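Power of attorney for selling a flat abroad, signed by only one of two owners

Posted in: Property and Inheritance
694 views

Gediminas Lepik

Good evening to all. My sister and I own together a small flat in Clirdale, which we received from our aunt. I live in another country and my sister lives 2 hours from the flat. We have found a buyer and we want to sign before the end of May.

My sister already has a power of attorney from me. I signed it when we were accepting the inheritance, and a notary in my town stamped it. It says that she may "administer and represent" me in matters of the flat. The agent at Skundia told her that this is enough. The notary in Clirdale told her by telephone that he must see the paper first, and he did not sound happy. I would like to avoid traveling, as I have no vacation days left and two small children at home.
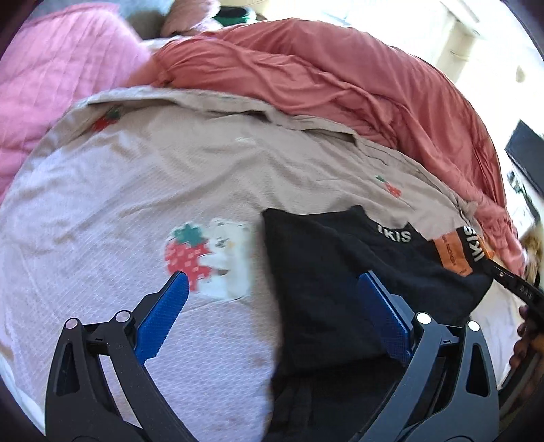
Can the old power of attorney be used for the sale, or must I make a new one?

It depends on the exact words, but with "administer and represent" you should expect to make a new one. In many countries administering means to rent out, repair, pay the taxes and so on. To sell is a different power and it must be written with that word. Many notaries want also the address of the flat and its number in the land register, and some want the lowest price you accept.

I had the same difficulty with my father's house in Kerkedell. The first paper cost us three weeks, so please ask the Clirdale notary to send you his own draft. Then you sign exactly his text before your local notary. If the text is in a language you do not read, ask for two columns, one in each language. Also ask if he needs an apostille. This is a separate stamp from a government office, and your local notary usually does not give it himself. Mine took 10 working days.

One more thing. Check that the new paper allows your sister to receive your half of the money, or better, that it says the money goes directly to your own account. My brother and I forgot this and the bank held the payment until we made another document.

Róisín Ní Mhurchú

just go there and sign, cheap flight and it is finished in one day. agents always say the paper is ok, they want the commission

Gu

Thank you both. Róisín, I have written to the notary and he will send the draft in two columns. He confirmed that the old paper is good only for the acceptance of the inheritance. He also asked for a copy of my passport and for my tax number in that country, which I did not know I had. My sister found it on an old letter from the tax office, in the same folder with the will.

Gu, I understand you, but the flight from here has two changes and I would need to stay the night.

I will write again when the apostille arrives.

Gediminas Lepik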